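Home Kitchen Packing Away Days Letters

Cooking in a holiday let: tips for the kitchen you've never met

I love a self-catering week more than any hotel going. You get the sea, you get your own front door, and you get to come back from the fish van with something in paper and cook it in your socks! But you also get a stranger's kitchen, with a stranger's knives, and the first evening can be a bit of a scramble. We've just had our week in Cisto (April, blowing a gale, glorious) and I've come home with a page of notes, so they're going up before I lose them.

Before you go

Ring or email and ask three things: is it gas or electric, is there an oven or only a hob, and what size is the fridge. Owners are nearly always happy to tell you. At Begay Cottage, where we stayed two years back, the fridge was an under-counter one with an ice box the size of a paperback, and I'd turned up with a frozen lasagne for eight. We ate lasagne that night and the next lunch and, I'm afraid, the breakfast after.

Take your own knife. One decent cook's knife, wrapped in a tea towel with a couple of elastic bands round it, at the bottom of the bag in the boot of the car. I'd leave behind nearly everything else before I'd leave that.

Decant your spices. I use old film pots but any small screw-top will do. Cumin, smoked paprika, chilli flakes, a bit of good stock powder, and salt, because there is always salt in a holiday let and it is always one solid lump.

Cook one thing ahead and freeze it flat in a bag. It keeps the cool box cold on the way down and it's supper when you arrive. A tomato sauce is best of all, as it goes on pasta the first night and under eggs the next morning. I pack a 375 g bag of pasta for the four of us, and we're not shy eaters.

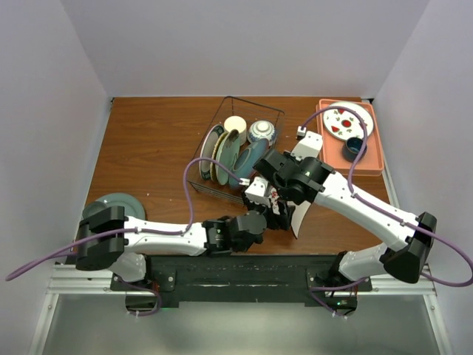 Larysa Shevchuk swears by doing the same with soup, frozen in old yoghurt tubs, and adds that you should write on the lid what it is, having once served her whole family hot stewed apple with grated cheese on top. Point taken! I now label everything, with the date if I can find the pen.

The first hour

Put the kettle on, obviously. Then, while it boils, open every cupboard and drawer in the place. I mean every one, even the daft one over the fridge. It takes five minutes and saves you buying a colander when there were two of them behind the slow cooker.

Light every ring and switch on the oven to see that it gets hot. Better to find out at four in the afternoon than at seven with a chicken in your hand. If the oven dial has worn away to nothing (they so often have), turn it to the middle and put a slice of bread in for five minutes. Pale means it's low, nicely golden means it's fairly hot, and black means treat it with respect.

Pick one shelf for your own food and leave the owner's leftovers on another. There'll be half a bottle of vinegar and some ancient tea bags and you don't want to muddle them with yours.

Shopping when you get there

Go small and go often. The Castent farm shop, up the hill behind the harbour, does eggs and new potatoes and whatever greens there are, and I went up most mornings with a cloth bag. My daughter's step counter made it 1,732 steps from our gate to the till, so it even counts as exercise. Buy the fish first and decide the rest of supper afterwards. If you ask the person selling it how they'd cook it, you'll get a better recipe than any of mine.

Don't buy a full bottle of oil if you can help it. Take a jam jar of your own, with a square of greaseproof under the lid to stop it weeping.

One-pan suppers that have never let me down

1. Potatoes, sliced thin, cooked slowly in butter with a lid on, then fish laid over the top for the last eight minutes or so. Lemon. Done.

2. Sausages and white beans with that tomato sauce. Add a handful of whatever green thing is wilting.

3. Eggs baked in leftovers. Almost any leftovers. Make a dip with the back of a spoon, crack the egg in, lid on, wait.

4. Rice with everything. Fry an onion, stir in the rice and the paprika, pour on twice the amount of stock and leave it well alone. Prawns if you've been lucky at the harbour, chickpeas if you haven't.

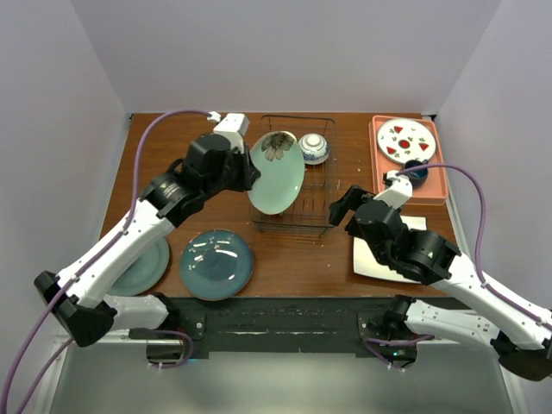
Picnics and the cool box

Ours is a Senex, a big ugly blue thing, and I wouldn't swap it. Freeze your water bottles the night before and lay them along the bottom, so you've cold drinks by lunch and no ice packs to carry home. Sandwiches go on top, in a tin if you have one, and tomatoes travel separately. Sliced tomato in a sandwich at nine is a wet sandwich by noon, and sand sticks to it too.

If it's hot, keep the lid shut between meals and throw a damp towel over the whole box. Anything with mayonnaise in it gets eaten first.

Leaving day

Have an "eat it up" supper the night before. Ours was 32 new potatoes (the children counted them out so it would be fair), the end of the cheese and half a jar of pickle, and it was one of the best meals of the week. Leave unopened packets for the next lot if the owner allows it, wipe out the fridge, and check the oven for that last tray. And your knife! Go back and check for your knife.

Comments (3)

Gwen: The bread trick for the oven is brilliant, I've been guessing for years. Do you do it on the top shelf or the middle?

PJ: I'd add a peeler to the list. We once did a whole week's carrots with a butter knife.

Moth: Tried no. 1 with leeks in with the potatoes last night, lovely. Needed ten minutes for the fish though, it was a thick bit of cod.

You might also like
Packing a car boot so the food comes out first
Getting sand out of towels, bags and the dog
Camping stove breakfasts
3,000 feet up with a flask: hot lunches for hill walkers
What to do with too many eggs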